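Do you need to seal that countertop every year?

A sceptical look at the yearly sealing pitch

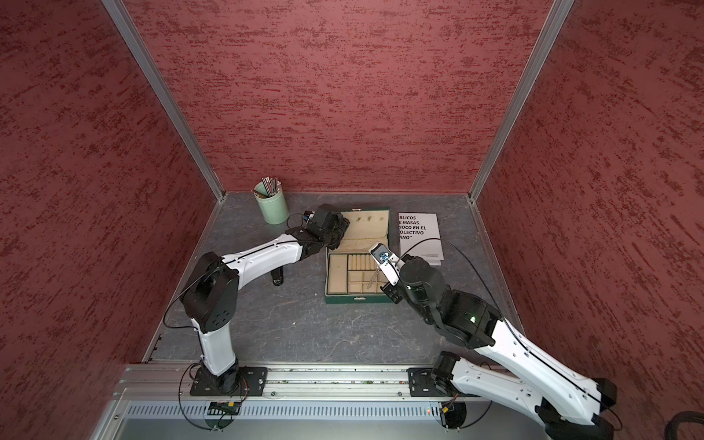

The postcard from the sealing people

If you live in the Lunham area you have probably had the postcard by now. It went out again in April, and it says that stone countertops "lose their protection" after twelve months and that a visit from a trained technician will put it right. The price for an average kitchen is $100, with a discount if you sign up for three years.

I have had stone counters for a long time and I have sealed them twice. So I read the postcard slowly, and then I called the number and asked what exactly goes away after twelve months. The person who picked up told me it was "the barrier." I asked how they check whether the barrier has gone before they put on more. They don't check. They come and do it.

Try water first

You can test a counter yourself for free. Put a spoonful of water on the part you use most, usually next to the sink, and leave it for 15 minutes. Wipe it off. If the stone underneath has gone dark, water is getting in and a coat of sealer makes sense. If it looks the same as the stone next to it, put the spoon away and do something else with your afternoon.

Try it in two or three places. The strip behind the faucet on mine went dark years before anything else did. Dark stones are harder to read, so look from the side with a lamp on.

Plenty of what gets sold as stone is something else anyway. Quartz counters are mostly ground stone held together with resin, and makers generally say not to seal them. Sealer just sits on top and leaves a haze. Laminate with a marble pattern doesn't need it either, and I have now heard from two readers who paid to have laminate sealed. One of them was told it would "bring out the veining." The veining is printed.

What about the bottle?

Dilter sells a pint for $40 and Lema sells a bigger bottle for a bit less. Both claim to be unlike anything else on the shelf. I used one on the left of my sink and the other on the right, and I can't tell you which side is which anymore. Wipe it on, wait as long as the label says, and buff off every bit that hasn't soaked in. Most of the bad results I hear about come from skipping the buffing.

Neither will stop lemon juice from etching marble. That is acid eating the surface, and a sealer only slows down stains. If a salesperson says otherwise, ask to see it in writing. I asked the showroom in Aston and was given a brochure with a picture of a lemon on it.

Is it ever worth paying?

Maybe, if the counter is large, badly stained, and you can't do the work yourself. Get the stain looked at first and the sealing quoted as a separate line. And don't sign for three years of anything on the first visit.

Send in your own water test results, good or bad, by 13th November and I'll print a few in the next issue. Tell me what the counter is made of, if you know.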